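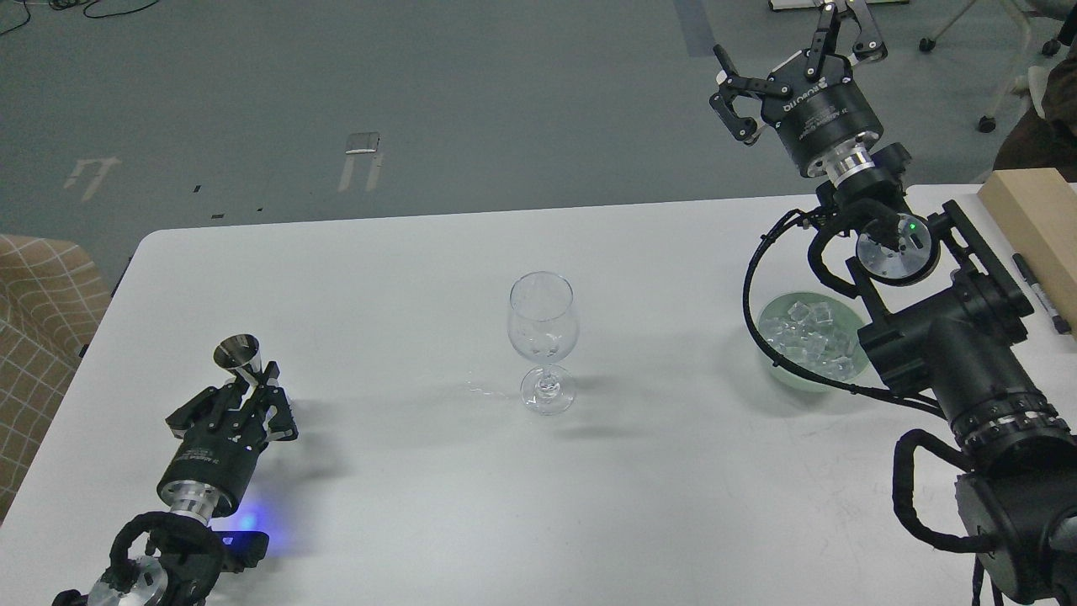 Do you need to believe in ghosts to enjoy a ghost tour? I don't think so, you just need warm socks and a bit of patience.

I've been on two of them now, both at the old gaol in Trodomell, and I went along the first time purely to keep my sister company. She's the believer in the family! I'm the one who says "it's the pipes" and then sleeps with the hall light on.

The Sunday night tour starts at the gatehouse and finishes in the Jansen wing, where a warder is meant to walk up and down rattling the cell doors. We stood in the dark for ages. I heard a possum, somebody's stomach and one very odd knock that I still can't place (my sister can, of course, she's told everyone at work).

What I love is the stories. The guide had a logbook entry from a night guard who asked to be moved to Holodwood and wouldn't say why. It's only one line, in lovely neat handwriting, and it gave me more of a shiver than any of the gadgets people were waving about.

Next on the list is the Zekville hotel, which has a haunted staircase and apparently a decent parma. My sister wants the room at the top of the stairs. I've asked for one near the car park.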